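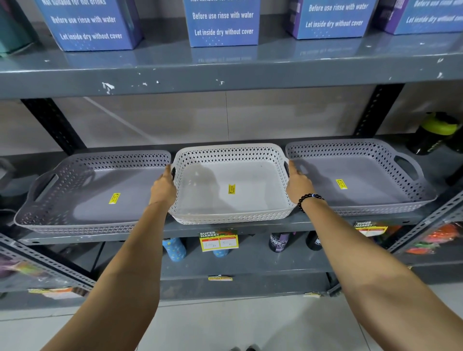

What makes a shelf-stocking robot crush a basket it has picked up perfectly well a hundred times before?

A wrist sensor that has slipped off its zero, so the gripper believes it is squeezing far less than it is.

Rocío Cárdenas found this out in July, at 4 in the afternoon, with a cracking noise she can still imitate rather well. She runs testing at Filtow, where the team is teaching a two-armed machine called Cundora to tidy shop shelves, and I could have listened to her talk about broken plastic all day!

"It had hold of both ends of a tray, lovely grip, and then it just kept going," she says. "The sides bowed in. I was shouting at it, as if that would help."

The part at fault was small. Each of Cundora's wrists carries a force sensor that should reset itself whenever the hand is empty. On the left arm the reset had been running while the fingers were still touching something, so the load was being counted as nothing. The error crept up over 500 lifts before it showed.

Trays are a wonderful test, Cárdenas tells me, and she gets quite carried away on the subject. With lattice walls, a finger can catch in the openings. When they sit side by side on a shelf, the neighbours press in, and the robot has to pull one forward without dragging the rest along. "People do it without thinking – a hand on each handle and a bit of a wiggle. I'd love our wiggle to be half as good."

Wendell Hutchins, who wrote the gripping software, was less cheerful about the logs. "The warning was there," he says. "We had set it to 28 newtons and then switched it off during a demo, because it kept beeping. That was my doing."

The limit is back on and can no longer be switched off from the tablet. The reset now needs the fingers fully open, and the stop button has moved to where a person standing at the shelf can reach it. Cundora has done 4000 lifts with the new code. Cárdenas has kept the cracked tray, and she uses it for cables.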